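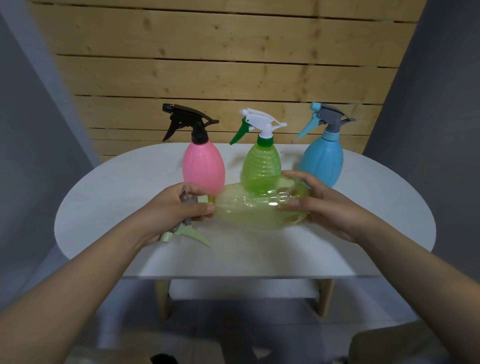 Can a trigger sprayer from one bottle be fitted to a different bottle?

It can if the neck diameter and thread match and the dip tube is the right length for the new bottle.

Gondine adds spray bottle servicing to Istance refill counter

13 August 2026

The Gondine refill store in Istance has made its spray bottle service a permanent part of the refill counter, following a trial that began in April. Customers can bring in household trigger bottles to be stripped, cleaned, checked and reassembled before they are filled. Bottles bought elsewhere are accepted on the same terms as those sold in the store.

The store handled 157 bottles during the trial. Of these, 80 went back with their original sprayer head, 75 were given a replacement head from the parts bin, and two were withdrawn with cracked necks. No bottle was withdrawn for a fault in the sprayer alone.

The results have changed the way the counter works. Before April, a bottle with a weak or leaking sprayer was usually filled as presented, and the customer was told to buy a new one when convenient. Staff now take the head off every bottle at the start and treat head and bottle as separate items until both have passed.

What is checked

The bottle is inspected first. Staff look at the top edge of the neck, where the gasket inside the collar seats, then at the first turn of the thread. A nick on the top edge will cause a slow leak when the bottle is laid on its side, even where the collar feels tight. Wear in the thread shows up as a collar that turns past its stop or climbs unevenly. Light scratching on the body is ignored. Ribbed and ridged bodies are wiped along the grooves, as dried product there makes the bottle slippery when it is next handled with damp hands.

The head is tested on plain water. The trigger is pulled until the pump primes, then a further ten strokes are made on to a dark cloth. A head passes if each stroke delivers, the trigger returns fully under its own spring, and no water appears at the collar or at the rear of the shroud. The nozzle is then turned through its settings. A nozzle that will not shut off is noted on the ticket but is not a failure unless the customer intends to carry the bottle around.

Most of the heads that failed during the trial did so on trigger return. The common finding was residue on the piston, chiefly from cleaners that had been left standing over a long period. Soaking in warm water cleared a fair number of these, and they were returned to their own bottles. The remainder went to the parts bin for spares or were discarded.

Dip tubes

Dip tube length accounted for nearly all the difficulty in swapping heads. A tube that is too short leaves product in the base. One that is too long bends against the floor of the bottle and can close its own inlet, which the user notices as a sprayer that works when the bottle is tilted and stops when it is upright.

The counter now cuts tubes to suit. The tube is held against the outside of the bottle, marked at the base, allowed a small margin and cut at an angle. The angled end stops it sealing flat against the plastic. In rounded bottles the tube is set with its natural curve toward the front, under the nozzle, so that it draws from the lowest point when the bottle is tipped forward in use.

Tubes are not shortened on a customer's own head without asking, as the head may be wanted later for a taller bottle.

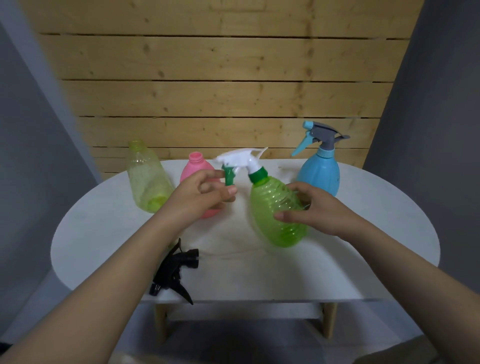 Collars are tightened by hand only. Overtightening was the likely cause of the two cracked necks, both of which had split down from the top edge along the line of the thread. Staff seat the collar by turning it backwards until the thread drops, then forwards until it stops, with the other hand on the body of the bottle and not on the trigger. Holding the trigger while the collar is turned loads the pivot pins and can spring one out of the shroud.

Alignment is left until last. On bottles with a shaped body, customers tend to expect the nozzle to face the same way it did before. With a replacement head this cannot always be arranged, since the starting point of the thread differs between makers. The counter will try a second head if there is one in the bin, and otherwise returns the bottle as it sits.

Colour matching

The store had planned to sort replacement heads by colour and has dropped the idea. Sorting by neck size alone is faster, and few customers objected to a head that did not match. Those who use bottle colour to tell products apart are asked to rely on the label, or on the colour of the body, which stays the same when the head is changed. Labels are printed at the counter and carry the product name, the dilution and the date of filling.

Opaque bottles are given a second label on the back with a fill line. With a see-through bottle the level can be read directly, and on tinted ones it is usually clear enough against the light – the exceptions are dark tints, which get the fill line as well.

Products and restrictions

The service covers general surface cleaner, glass cleaner, diluted dish liquid, plant mist and plain water. A bottle is refilled only with the product it last held, unless it has been fully stripped and rinsed at the counter. Rinsing includes the head, which retains a small amount of liquid in the pump chamber after the bottle itself has been emptied. Staff clear it by running the pump on clean water until the spray no longer foams.

Bleach and products containing ammonia are not dispensed, and bottles that have held either will not be accepted, whether or not they have been rinsed at home. The same applies to garden chemicals, solvents and anything without a label that the customer cannot identify. Heads from such bottles do not go into the parts bin.

Bottles should be brought in empty. Part-full bottles can be left with the original product inside only if they are to be topped up with the same product from the same tap.

Supply of parts

Replacement heads come from two sources: sound heads recovered from bottles whose bodies have failed, and new heads supplied by Gokivance. Recovered heads are used first. Gokivance also supplies collar gaskets and uncut dip tube, neither of which the store was able to recover in useful condition. Gaskets flatten in service and are replaced as a matter of course whenever a head is moved from one bottle to another.

The store had looked at dismantling the pumps themselves to replace springs and valve balls. It found that the shrouds on most household sprayers are clipped in a way that does not survive being opened, and it has left pump repair out of the service.

Times and charges

Cleaning and checking are free with a refill. There is a flat charge for a new head, which is displayed at the counter, and none for a recovered one. A straightforward bottle can be done while the customer waits. Bottles needing a soak are held overnight and should be collected with the ticket.

A second counter is to be set up at the company's Peixoto store once its sink has been replumbed. Until then, bottles left at Peixoto will be sent to Istance with the regular stock run and returned the same way. Customers using this arrangement are asked to remove the head, tie it to the neck of its own bottle and write the last product held on the tag. Bottles arriving without a tag will be rinsed and returned empty.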